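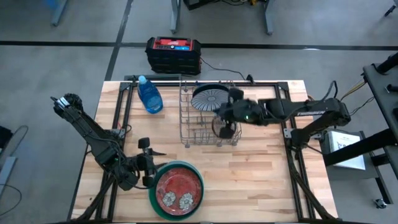
Washing up is the chore readers of this page most want taken off their hands, and it's the one the machines are slowest to take. A dishwasher does the washing, of course. What it won't do is scrape the plate, carry it over, find a slot for it, and later put it in the cupboard where the other person in the house won't be able to find it. Those are the bits with hands in them. It takes two black arms, a good deal of cable and a table all to themselves to attempt what a bored twelve-year-old does while looking at something else: one gripper at the rim of a green dish with a flowered red plate in it, the other over a drying rack. I have a lot of sympathy. A plate sitting inside another dish is a nuisance for human fingers too, and mine have had fifty-odd years of practice.

So this month's tips are sorted by a question that keeps turning up in my inbox: can a machine do it yet, and what should I do in the meantime? I've had a go with whatever I could borrow, buy or persuade the shop to take back.

Plates and bowls

Can a machine do it? The washing, yes. The lifting and stacking, not in any kitchen I've cooked in.

In the meantime:

Don't nest things in the sink. A plate lying in a dish makes a seal with the water between them, and the only way in is to get a fingernail under the rim and hope. Stand plates on edge against the side of the bowl.

Fill a drying rack from the back. If you start at the front you'll be reaching over wet china with more wet china, and your sleeve will find out.

Lean everything the same way. Two plates leaning towards each other will meet.

Shallow bowls are the awkward ones in any rack, as the prongs are spaced for plates. Give each bowl two gaps and tilt it so the hollow faces down a little, or you'll empty a spoonful of grey water into your slipper when you pick it up.

Keep the bottle of whatever you wash with upright and on the tap side. A bottle lying down near the back of the worktop is a bottle that will be on the floor by supper.

My own dishwasher is a Prisora, bought in May, and it has a setting that claims to work out how dirty the plates are. It always decides they're filthy. I've stopped taking this personally and use the short programme, which cleans everything except porridge. For porridge, cold water straight away. Hot water sets it like grout.

Floors

Can a machine do it? Yes, with supervision, and provided you tidy up for it first.

I've lived with a Nuder robot vacuum for a good while now and I'm fond of it in the way one is fond of a neighbour's dog. It does the hall beautifully. It does under the bed, where I never went. It also eats phone chargers, climbs the foot of the standing lamp and stays there calling for help in a pleasant voice.

Lift cables before it starts. A bulldog clip on the table edge holds a charger lead up well enough.

Tuck rug fringes under and hold them with a strip of carpet tape. You'll do this once, after the first time.

Clean the brush before it looks as if it needs it. Long hair winds round the ends of the roller, where you can't see it, and a seam ripper from the sewing box gets it off faster than scissors. Take the brush out of the machine to do it.

Empty the bin outdoors and wipe the sensors with a dry cloth. When the machine begins bumping into a wall it has known for years, it's generally fluff over its eyes.

Stairs are still yours. Use a rubber glove, slightly damp, and pull the carpet pile towards you one tread at a time, starting at the top. It brings up an upsetting amount of hair. You can vacuum afterwards or stand about admiring it.

Windows

Can a machine do it? In a manner of speaking.

The Apaza window cleaner sticks itself to the glass by suction and shuffles about with a pad on its underneath. It has a safety cord, and you must tie the cord to something, and then you find you're standing beside it the whole time in case. It took longer than I do and left a small round mark in each corner, where a round pad can't go. For a big fixed pane above a stairwell I can see the point of it. For a cottage window with six little panes, you'd spend your morning peeling it off and sticking it on again like a plaster.

By hand: a bucket of warm water with the smallest squirt of washing-up liquid, a cloth, and a rubber blade. Wet the glass, wipe a dry strip down one side with a fingertip in a cloth, and start the blade from there. Wipe the blade after every stroke. Work on a dull day. Sun dries the glass before you've reached the far side, and then you've got stripes, which you'll notice every evening at six o'clock.

Laundry

Can a machine do it? Washing and drying, yes, your grandmother would weep. Folding, no.

I've watched a great many films of machines folding a towel. They're soothing. The towel is always square and always by itself, and I've yet to see one offered a fitted sheet or a pair of tights with one leg inside out. When a machine can turn a duvet cover the right way round and get a child's sock out of the corner, I'll write to the newspapers.

For fitted sheets, put a hand in each of two corners, bring your hands together and flip one corner over the other. Do the same with the other two. Lay it on the bed, fold the curved edges in and carry on as if it had been a rectangle from the start. It won't be neat. Put it at the bottom of the pile.

Pair socks as you hang them, side by side on the line. It takes no longer and saves the grim session on the sofa.

Shake shirts hard before hanging, do up the top button, and peg them by the tail. You may never iron again, depending on your line of work.

The workshop

Can a machine do it? It can cut anything. It can't find the pencil.

My brother-in-law has a Lostov cutting machine in his garage, the kind you feed a drawing to, and it will make you a perfect oak letter while you drink your tea. It cost him £1769, and he has since made a house number for everyone he's ever met. What it can't do is clamp the board down, notice that the board has a bow in it, clear up the dust, or put the tools back, so the garage looks just as it did before with better signage.

Put screws from any job in a muffin tin, in the order they came out. Read them back in reverse.

Hang clamps on a rail at the back of the bench. In a drawer they mate.

Sweep before you oil anything.

Rub a candle stub along the runners of a sticky drawer. If it still sticks, the drawer has swollen, and you should wait for a dry spell before you start planing bits off. I've planed in January and had a drawer that rattled like teeth all summer.

If you've got a bench on a hard floor and it creeps when you saw, cut pads from an old bicycle inner tube and put them under the feet.

Don't leave leads trailing across the floor between bench and socket. Run them along the wall or up and over. This goes for people and for anything on wheels.

What I'd spend money on, and what I wouldn't

Readers have sent me 1613 replies to the spring question about which household machine they'd keep if they had to give up the rest. The washing machine won by such a distance that it seems unkind to mention what came second. One person would keep the bread maker. I hope they're happy together.

If you've got floors you can see most of, a robot vacuum is worth having, and the cheap ones are nearly as good as the dear ones at the part that matters. If your floors are where you keep things, buy shelves.

If you've a big flat lawn, a robot mower will keep it short. Mine isn't big or flat, and I'm told the hedgehogs prefer it that way. Run one only in daylight if you do buy it.

Wait on anything with an arm. I'd love one. I'd let it have the washing up tomorrow, chipped mugs included, and I wouldn't hover much. But picking up a wet plate by its edge, then a fork, then a glass thin enough to bite, and knowing how hard to squeeze each of them, is a cleverer job than we've ever been paid for, and I'd want to see it done in a kitchen with a cat in it before I handed over my good bowls.

A few odds and ends from the postbag

To get a stuck glass out of another glass: cold water in the inner one, stand the outer one in warm (never hot), wait 3 minutes, and twist gently.

Tea stains in mugs: bicarbonate of soda on a damp cloth. Leave the pot alone. People have views about the pot.

A smelly dishwasher nearly always wants its filter taken out and rinsed. If you didn't know yours had a filter, put gloves on.

Rust spots on the prongs of an old wire rack can be dabbed with lemon juice and salt, but once the coating has split they'll be back. Buy another rack and use the old one in the shed for drying onions.

Next time: limescale, and whether one can ever win.

Ineke Mertens
Page updated 7 Jul 2026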